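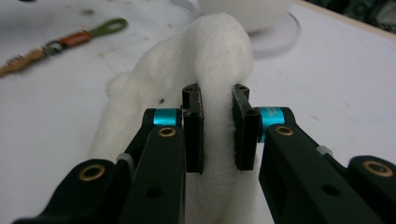

Tosley Community Laundry and Linen Store
Minutes of the members' meeting held on January 10, 2018 in the upstairs room at Mokgethi House

Present: Kastriot Dervishi (chair), Panagiotis Todorova (minutes), and 17 members as signed in the attendance book.

Apologies: received from three members and noted.

1. Minutes of the last meeting

The December minutes were agreed with one correction. Under item 4, "tea towels" should read "bath towels". The chair signed the corrected copy.

2. Matters arising

The shelf brackets in the linen store have been replaced. The second shelf from the top still slopes to the left and should carry light items only until it has been looked at again.

The lost key to the side door has not been found. A new lock will be fitted before the end of the month. Keys to be signed for.

3. Accounts

The balance stood at 3,098 pounds at the end of December. The largest bill in the period was for the repair of the big dryer. The water bill is still to come and is expected to be higher than last time.

A member asked whether the coin box on the small machines was being emptied often enough, as it had jammed twice. Agreed to empty it twice a week.

4. Washing and drying of white and fluffy items

This took up most of the meeting. There have been complaints that white towels and plush items are coming back flat, grey or rough. P. Todorova had gone through the complaints slips and found 37 that mentioned towels, bath mats or soft toys.

Points made in discussion:

Machines are being overfilled. Long pile needs room to move and does not rinse properly when packed in tight. Members who use the large machine on Saturday rates often put two loads in as one.

Too much powder is being used. The scoop in the tub is larger than the one we had before, and people are still putting in two.

Fabric softener – several members felt it should not be used on towels at all. Others said their households preferred it. No agreement was reached, and it was left to each member for their own washing. Linen belonging to the store will be washed without it.

Whites are being mixed with pale colours. Pale blue and pale grey are not whites. The notice on the sorting baskets will be rewritten to say so.

Soft toys should go in a net bag or a tied pillowcase, on a cool wash, and be dried on the rack. A member reported that glued eyes had come off in the dryer. Toys with a label saying surface wash only will be handed back unwashed.

Shaking out: towels are to be given a good shake before they go in the dryer and again when they come out. K. Dervishi said that this does more for the pile than anything bought in a bottle. One member disagreed and asked for this to be recorded.

Agreed: a single sheet of instructions to be drawn up and put on the wall above the folding table. P. Todorova to write it and bring a draft next time.

5. Folding and storage

Bath towels are being folded in four different ways, and the piles fall over. After some discussion it was agreed to fold in half lengthways, in half again, and then in three, with the folded edge facing out. Hand towels in half and then in three. Bath mats to be rolled – they do not stack.

Thick plush items must not go at the bottom of a pile. Nothing is to be put away until it has been felt for damp along the hems and in the middle of the fold. Two towels were found with mildew in December and had to be cut up for cloths.

6. New stock

Two quotes were considered for replacement towels. Trindeo offered a heavier towel at a higher price with free delivery. Drerivwood offered a lighter one, with a minimum order of 200. There is no room for that many on the present shelves.

Samples of both were passed round. Most preferred the heavier one for feel, though it was pointed out that it would take longer to dry and cost more to run. Agreed to buy a small number from Trindeo, wash them for six weeks and then decide. K. Dervishi to order.

The old towels that are still sound will be offered to the animal shelter. Members with a car who can help with this should speak to the chair.

7. Any other business

The ironing board cover is worn through at the narrow end. Agreed to replace it.

Would whoever took the blue peg basket please bring it back.

The radio is to be kept low after eight in the evening, following a request from the flat next door.

8. Next meeting

Same room, same time, second week of next month. The draft washing instructions will be circulated beforehand.

The meeting closed at 8.50 pm.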